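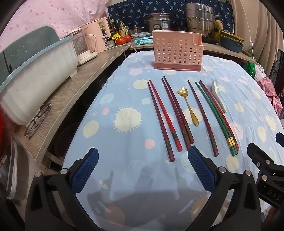
## 4. Washing chopsticks and small utensils

The Talham dishwasher has a shallow top tray for narrow items.

1. Rinse off rice and sauce. Do not soak lacquered or painted pieces.
2. Pull the tray out until it clicks.
3. Lay chopsticks flat, with a small gap between them. Place spoons bowl down.
4. Select **Delicate** (126 minutes). The wash temperature is 60 °C.
5. When the cycle ends, leave the door ajar for 19 minutes before unloading.

**Caution:** Check the maker's label first. Some finishes fade or peel at 60 °C.

**Note:** If the display shows 504, the tray is not fully closed. Push it in and press Start again.

Sort the pieces on a cloth before putting them away.

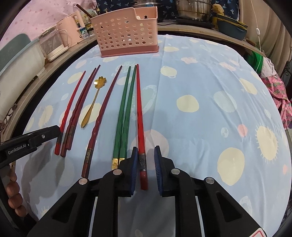 *Fig. 4-2. Chopsticks and a gold spoon on a tablecloth.*

Replacement tray clips are sold under the Feteo name.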